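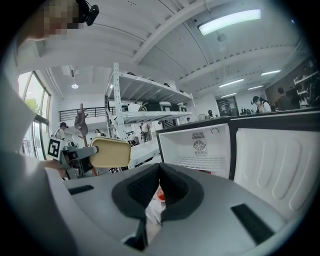
Workshop notebook, Maddocks Textile Conservation Room
Entry for May, opened 9:40 a.m.

Work resumed on the Kolten sample set, the group of upholstery wools submitted for the light-fading and soiling study. The purpose of this entry is to record the condition of the controls before the second exposure period. All control swatches were compared against the retained reference pieces under the north window and again under the lamp. The pale shades continue to be the most difficult to judge. The reference cream is close to the color of the rounded pad near the work area, and the light gray is a near match for an ordinary sleeve, so readings by eye against clothing or furniture are not to be relied upon. Instrument readings only are to be entered in the table.

Swatch 17 was found to have been mounted with the nap reversed. It has been remounted and relabeled. The earlier reading is struck through in the table and initialed, and should not be used.

Lamp hours at start of session: 1058. Lamp hours at last filter change: 512. The filter is within its permitted period, but Eirlys Gethin has asked that it be inspected before the madder group goes in. The spare is in the second drawer, still in its Drilto sleeve.

Wash water. The conductivity of the rinse remained high after the third change. H. Ignacio repeated the test with a fresh bottle of deionized water and obtained a normal result, which points to the storage carboy. The carboy has been emptied and tagged. Until it has been cleaned, rinse water is to be drawn from sealed bottles and the bottle number written beside each bath.

Two indigo swatches showed slight transfer to the blotter. Both blotters have been kept and filed with the swatches under accession 2781.

Kustis detergent: the remaining stock is from the old batch. It is not to be mixed with the new delivery during this study.

Outstanding:
Clean carboy and retest (Ignacio)
Inspect lamp filter (Gethin)
Confirm with Kolten whether the undyed wool was mothproofed before dispatch
Order blotter, heavy weight

Lamp restarted 11:25 a.m. Madder group held over.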